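06/02/2021

Slept badly and came early to the workshop, so I write this at the bench with my coffee. Today is the fifth day with the trial package from Plodivier and I want to put down what I think before Monday, when Cristóbal Núñez will ask me and I will say everything in the wrong order, as always.

The offer is this. They rent us the two arms and the software, which they call Nemo, and one of their people is on the telephone in the daytime. The trial is free for the first week. After that it is 1,474 a month, and they want a contract until next June. Henríquez thinks the price is good. I think the price is good only if the cell can open 200 old computers in a month without me standing beside it, and until now I stand beside it all the time.

The good things first, to be fair. The teaching is easy. You take the arm with your hand, you bring it where you want, you press, and Nemo keeps the point. I did not read the manual for this and I am a person who reads manuals. The gripper is strong and it does not scratch the drives. Also the arm stops very softly when it meets my elbow, which I have tested more often than I wished.

Now the less good. The cables. In the brochure every computer is clean and the cables lie flat like combed hair. In our computers they go where they like. The small camera at the wrist sees the drive cage well, but when the gripper comes close it covers half of its own view, and then Nemo becomes slow and asks me to confirm. On Thursday I confirmed 122 times. I know the number because the program writes it at the end of the day, a little proudly I think.
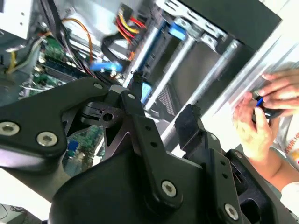
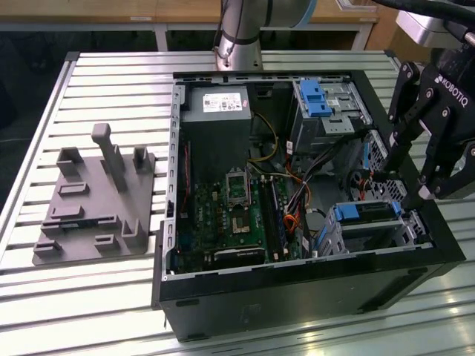 The desktop tower with its case open. First from the wrist camera, then from the side with the gripper near the lower drive cage.

I wrote to Plodivier about the confirming and they answered the same evening, I must say this for them. They say there is a setting for the distance at which the camera gives over to the fixed one, and that most customers leave it too short. I have changed it to 4 centimeters and will try again after lunch. If it helps, I will be a little angry that it was not in the first email.

The other question is the fixture plate. They sell it separately, and for every size of case they want to sell a different one. Henríquez says we can print our own. He says this about many things.

My mother called from Ballurcombe in the middle of the morning and asked if the robot has taken my job yet. I told her that for the moment it has given me a second one. She did not laugh, she was worried, so I had to explain for a long time.

What I will say on Monday, I think: ask them for one more week at no cost, with the new setting, and do not sign until June. If they refuse the week, then we know something also. I must remember to ask who pays when a finger pad is worn out, because I looked in the contract two times and did not find it.

Must buy coffee filters.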